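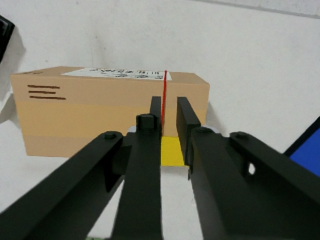
Fingers open at one end of the carton (simulated)

Print this page | E-mail this page

README for the Grukia desk pack

Last edited 3/30/20

Hello! If you've ended up in this folder you've probably either bought the Grukia pack from Hirard and gone looking for someone who has used it, or you've downloaded my episodes and want to know what you've got. I'll try to do both jobs in one file. I don't work for Hirard, I paid for my licence like anybody else, and I've only used the box handling part in anger (there's a drawer part too, which I opened once and closed again).

What the pack is

Grukia is a simulated office desk with a robot arm on it and a load of ordinary things to pick up or knock over. You get the room, the arm, a two-finger gripper, a set of desk objects and a little program called Itel that runs the whole lot and saves what happens. It's all rendered, so there's no real arm anywhere in this, and you can leave it going overnight without worrying about the furniture.

My folder adds 2,207 episodes of the arm having a go at a cardboard box. They all start from the box sitting on the table and they stop when the box has been lifted, or dropped, or when the clock runs out.

What's in the folder

episodes/ has one subfolder per episode, with the joint positions, the gripper opening and the pictures
labels.csv has one row per episode: lifted, dropped or timed out
layouts/ has the starting positions of the objects
notes.txt is my own grumbling, skip it unless something looks odd

The whole thing unpacks to 44 GB. I did try to make it smaller by squashing the pictures harder, but the small print on the parcel labels went to mush even faster than it does already, so I put them back as they were.

How I found it to use

Setting up was much nicer than I expected! I had the arm moving before my tea was cold, and the Itel menus say what they mean. You pick a layout, you pick a task, you press go. If you want to change where the box starts you edit one text file, and the program tells you in plain English if you've put it somewhere silly, like halfway through the table.

The look of it is good too. There's a whiteboard on the wall with scribbles on it, sockets along the trunking, little grey squares in the floor tiles, and enough stuff on the desk that the box isn't the only thing your model has to look at.

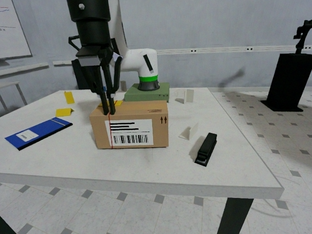 Where I started to lose patience was the grip settings. The default squeeze is far too keen for a carton, and the manual gives you one number for it with no hint of what happens if you halve it. I ended up halving it anyway. The labels in this folder all come from the lower setting, so if your own runs at the default come out differently, look there first.

The other niggle is the folded cards. They're very light in the physics and the least brush sends them off across the desk. I left those episodes in, they seem fair enough to me, but if you're training something to keep the desk tidy you may want to filter them. There's a column for it in labels.csv called card_moved.

Swapping the gripper

Hirard also sell the Agbayani add-on, which gives you softer fingertips. I tried it for an afternoon on a friend's licence. Ginette Carré, who lent it to me, swears by it for thin things like envelopes, and she has done far more of those than I have. For boxes I couldn't see much in it, so nothing in this folder uses it. Please don't mix the two without saying so in your notes, the finger positions are saved on a different scale and it took me ages to spot why mine looked wrong.

Known problems

42 episodes have no label. Itel crashed while it was writing the last row and I lost the results for that batch. The pictures and joint positions are fine, so I've kept them, with the label column left blank.

Shadows jump a little between one picture and the next if you turn the render quality down. I kept it at the middle setting all the way through.

The clock in the saved files starts again from zero if you pause a run. I paused a lot early on. Sort by file name and you'll be all right.

Version 2 of the pack is meant to arrive in May and I've no idea if old layouts will load in it. I'll try them when I get it and update this file.

Would I buy it again?

Yes, for boxes and for getting started. The price stung a bit, but I'd have spent weeks building a desk half as good, and the one time I wrote to Hirard for help I got a proper reply with a fixed file attached. If you mainly need soft or floppy things I'd ask for the trial first and push it hard on those.

Using my episodes

Do what you like with them, at work or at home. A mention is nice. The desk models themselves belong to Hirard, so you can pass on my pictures and numbers but you can't pull the objects out and share those. If you find a wrong label, send me the episode name and what you think it should be, and I'll correct the row in the next upload.

Print this page | E-mail this page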